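Leak closes laundry room at Vetero building

Residents of the Vetero apartment building on Lozano Street have been without their shared laundry room since Thursday, when water began to come through the basement wall. The building manager, Aitana Rivas, said that the water entered where an old drain pipe passes through the concrete. The pipe was cut many years ago and closed only with mortar, and the mortar has now cracked.

The room serves 8 apartments. The electricity there was switched off the same evening, and a pump was placed on the floor. It moved 345 gallons during the first night.

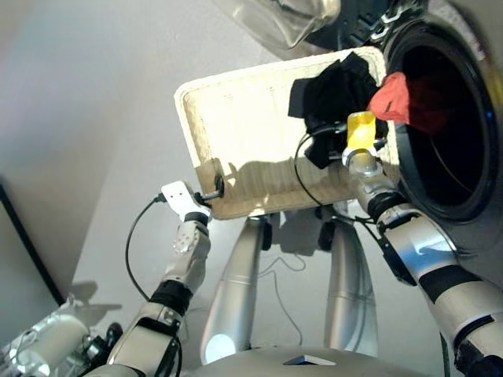 Telmo Sarmiento thinks the repair should have been made last spring, when the paint on that wall started to lift and there was a smell in the stairway. He wrote to the owners at that time and received an answer that the wall would be watched.

Rivas does not dispute this. She said that a contractor looked at the wall in April and found it damp but sound, and that digging outside was considered too expensive for a small stain. The offer now accepted is from the firm Kondis, for $1,350. It includes opening the wall from the inside, removing the old piece of pipe and filling the hole with hydraulic cement. A waterproof coating will be put over the repaired part and left to cure for two days before anything is moved back against it.

The price does not include new drywall. Residents will receive a separate letter about this cost. 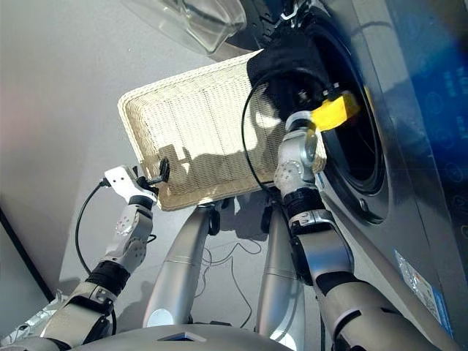

RAVAVURA, April. The city water office has reminded owners of older houses to check the places where pipes enter the basement, especially after heavy rain. A white powder on the concrete is often the first sign that water is passing through. Small cracks can be filled by the owner, but a crack that becomes wider, or that lets in water under pressure, should be seen by a professional. The office also asks people not to enter a flooded room before the power is off.
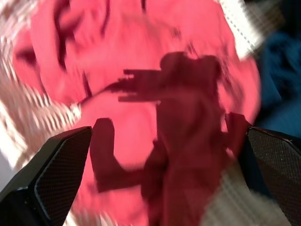 The Vetero laundry room will stay closed until Kondis has finished and an electrician has tested the outlets. Rivas asks everybody who left clothes there to collect them from her office in the morning, between eight and ten. Things that stood in the water should be washed again before use, and colors should be kept apart, as a pink-red cloth like this one can stain lighter pieces if it lies wet against them. Storage boxes from the basement can also be picked up at the office. The date of reopening will be posted at the front door.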